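Amar moves autumn kit packing to white-table room in Dravemberg

August 23, 2026

Textile goods supplier Amar has moved the packing of its autumn craft kit to a room at its Dravemberg site fitted with white tabletops and plain gray walls. The first run is set at 2,000 kits. At the close of the most recent count, 991 had been packed and 984 had passed the check for contents and fold.

The kit is a canvas tote bag holding a square of cream cloth, a length of dark green cord and a soft orange piece with a ribbed surface. It was previously packed in the goods-in area, where work stopped each time a delivery arrived. The move was approved in June.

Duván Ccori, who runs packing at the site, said the choice of surfaces was the main change. The old benches were brown and had collected marks over several years. Loose threads and lint were hard to pick out against them, and cloth squares were being passed with debris on the underside.

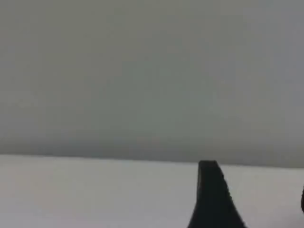

The gray on the walls is a matte paint, applied in two coats. A white wall was tried first in a smaller room and rejected. With white behind white, the back edge of the table was hard to judge, and cord was regularly pushed over it. The matte finish was specified to limit glare from the overhead lights, which were left in their original positions.

Nothing is to be fixed to the wall behind the tables. Packing instructions, which used to be taped up at eye level, are now kept in a binder by the door. The binder holds one page per kit item and a sheet for recording rejected pieces.
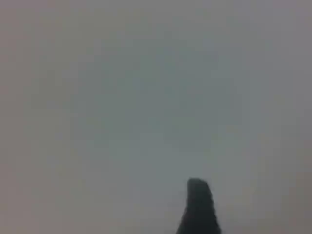
Dark gripper finger against a soft gray background. Photo: Duván Ccori

Tote bags

The tote is cream-colored canvas with a hemmed top. It is supplied flat, in bales, by Stimilholm. Bags from the outside of a bale tend to arrive with a darker line along the hem where the fold has rubbed against the wrapping. Amar accepts this if the line is confined to the hem. Marks on the panel are grounds for rejection.

Bags are packed lying on their side. The earlier method was to stand the bag up and drop the items in, but unlined canvas of this weight does not hold itself open, and the sides folded in over the contents. With the bag on its side, one layer of the opening rests on the table and the other can be lifted clear. The orange piece goes in first and is pushed toward the bottom seam.
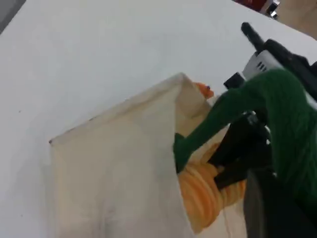
Loose thread on the orange piece remains the most common fault. A thread left hanging can catch in the side seam of the bag and pull when the piece is taken out again. Packers are instructed to trim any thread longer than a finger width before the bag is closed, and to check the table for offcuts before starting the next one. Pieces with a pulled surface are set aside and returned to Rengifo, which makes them.

The bag is closed by folding the top over once. Pins and clips were ruled out on cost, and also left small holes in the canvas during handling tests carried out before the move. Tape was considered for the outer fold but left a residue on the fabric.

Cloth and cord

The cloth square is cut oversize and hemmed. Squares are laid out singly on the table, checked on both faces and turned hem side up. The warm tint of the cloth shows clearly against the cooler white of the table, and Ccori said this had made corner faults easier to find. Small dark specks at the corners are the usual problem. A speck that brushes off is ignored. A speck that stays is recorded, and the square is used for fold practice.

Cord is delivered on reels and cut to length before it reaches the table. It is laid on the cloth in a loose loop, with both ends toward the packer, and left to settle. Cord that has been wound tightly will try to return to the shape of the reel, and folding the cloth over it too early gives a lump that can be felt through the bag. The cord sheds a little when new, so the cloth is shaken out if the loop has to be laid a second time.
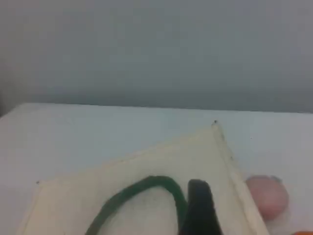
Rejects and rework

The seven kits that did not pass were reopened and their contents returned to the table. None of the items was scrapped. In each case the fault was in the fold or in a missing cord, and the kits will be packed again as part of the same run.

The site keeps a separate sheet for faults in supplied materials, which do not count against the packing total. Stimilholm has been asked to add a paper layer between the outer bags and the bale wrapping. Rengifo has agreed to knot and trim thread ends before dispatch, starting with its next delivery.

Next steps

Packing of the remaining kits will continue in the same room. Amar then plans to use it for a spring kit with the same tote and a lighter cloth. The contents have not been fixed, but the orange piece will be dropped and the cord may be supplied in a second color.

The tabletops will be wiped down with a damp cloth at the end of each shift and allowed to dry before any canvas is placed on them. Solvent cleaners are not permitted in the room. The old benches in goods-in have been kept for unpacking bales.

Retailers with orders for the autumn kit will receive a delivery date from Amar in writing. Orders will be filled in the sequence in which they were received, and part deliveries are available on request.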